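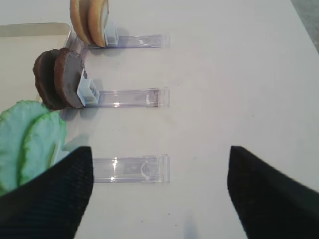
Rasico Teaches Robots a Gentler Way to Pick Up Fragile Food

3/26/20 — There is a moment, familiar to anyone who has ever packed cookies for a bake sale, when you pinch one just a little too hard and end up with two halves and a lap full of crumbs. Robots have that trouble far more often than people do, and the research team at Rasico has spent a good long while working on it. Today the company is pleased to share the results of a new training method, called Grekance, that helps a two-fingered robot hand pick up thin, breakable foods without cracking them or knocking over the ones next door.

The idea behind Grekance is a fairly simple one, though getting it to work took plenty of patience (and a great many cookies). A person guides the robot through a pick by hand while a small camera near the fingers records what the robot would see. The robot then practices on its own, and whenever it starts to drift off course, the person steps in and corrects only that part of the motion. Those short corrections go back into training with extra weight, so the robot spends its time learning the last little stretch of the reach, where most of the breaking happens.

For the current study, the foods stand on edge at the ends of clear holders laid in a row on a white table. Round biscuits, brown discs and leaf-shaped pieces all take part, and each asks for something different from the fingers. Clear plastic is hard for a camera to make out, and two thin pieces standing close together can look very much like one.

The team trained the system on 500 guided picks and then ran 2000 test picks using 24 kinds of food, 17 of which the robot had never handled in training. On those unfamiliar foods, the method broke fewer pieces than the team's earlier approach, which treated every part of the motion as equally important. The biggest gains came with the thinnest items. Pieces that lean on one another are still a challenge, and the robot will sometimes take two when it was asked for one.

"I have been watching robots crush snacks for longer than I care to admit, so you can imagine how happy I was the first time we got through a whole afternoon and the broom stayed in the closet," said Jitendra Bhardwaj, who leads the project at Rasico. "What pleases me most is how little correcting the person has to do. You give the robot a nudge at the right time, you let it carry on, and by the next round of practice it usually needs a smaller nudge."

The work was carried out with Vidal, a maker of packing equipment for small bakeries, which lent its knowledge of how boxed assortments are filled. Vidal plans to try the method on a test line at its Wanard plant in May, starting with mixed cookie trays.

Rasico will post a full write-up of the study, along with the training recordings, once the Wanard trial is under way. Bakeries and research groups who would like to hear more, or who have an especially crumbly product to suggest, are warmly invited to write to the company's press desk.

17 shares
2 comments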